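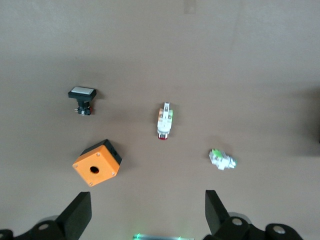
August, bench 2: parts for the next half, first pass

Budget line for the arm cell stands at $3919 until the end of the year. Anything over $2000 on a single order goes to purchasing for three quotes and takes a month or more, so the plan is to keep each order under that and not get stuck.

Work going on while I write this: sorting the pushbutton parts. Black rectangular pushbutton, white switch block, the small white and green contact block, orange enclosure. Same family of parts we will be asked to handle in the Larine job, so whatever we buy has to suit these sizes first. The enclosure is the big one and the contact block is the awkward one. It lies on its side and has no two faces I would call parallel.

What we want, in order

1. Second set of fingers. We have one set mounted and no spare. If a finger bends we stop. Pitkänen sells the flat ones as a pair for $43 without the brackets. Two pairs at least. I would put this order in today if it could go on the card.

2. Lighting. The arm throws a soft shadow across the middle of the table and the small parts end up in it or near it. We have talked about a second light since spring. Options are a panel on a stand (cheap, will get kicked) or a bar fixed to the bench upright (needs drilling, needs permission). Leaning toward the bar. No price yet, Hodulura has not answered my mail.

3. Part presentation. At the moment everything gets put down loose on the tabletop. Fine for trials. For Larine they want parts coming out of a container, and I don't know yet if they supply the container or we do. Ask before spending anything. 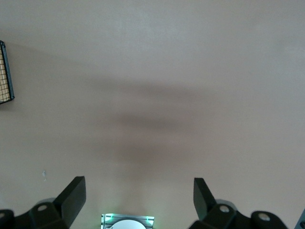
The other half of item 3 is where a container would go. The wire mesh basket is over on the left and I would like that side kept for baskets and bins, with the open part of the table left for working. If we buy trays, measure the table first. Last time we ordered by the catalog drawing and the outer lip was not in the drawing, so two trays would not sit next to each other. They are still in the cabinet if anyone wants them for screws.

4. Force sensing. Clelau quoted $1452 for the wrist sensor with cable and mounting plate, shipping included. Quote is good through the end of the month. It fits under the limit as one order and leaves $2467 on the line for everything else. My worry is that the plate adds height and we lose reach at the far end of the table. I asked for the drawing and got a brochure. Asked again.

Do we need it? For picking up the enclosure, no. For pressing the pushbutton into the hole in the enclosure, I think yes, and the Larine people have brought that up twice. If they drop the assembly step from the scope then item 4 can wait for next year and the money goes to lighting and trays.

5. Spare cable for the gripper. Cheap, always forgotten. Add to the Pitkänen order so we only pay shipping once.

Not buying

New tabletop. There was a suggestion to replace it with a darker one so white parts stand out more. The orange and white ones stand out fine for me on the one we have. The black pushbutton would be worse on a dark surface. Could try a sheet of dark card for an afternoon before anyone spends money.

More sample parts. Larine should send these. We have enough to keep going, and buying our own means we might tune everything to a version they don't use.

To do

Check if the fingers can go on the card or need a form.
Mail Hodulura again about the light bar, ask for the shorter length too.
Get the plate drawing from Clelau before the quote runs out.
Ask Larine: whose container, what size, is assembly still in.
Measure the table, write it on the inside cover of this notebook.

Added 4:30 pm: fingers can go on the card. Ordered two pairs, $86 before shipping. Forgot the cable.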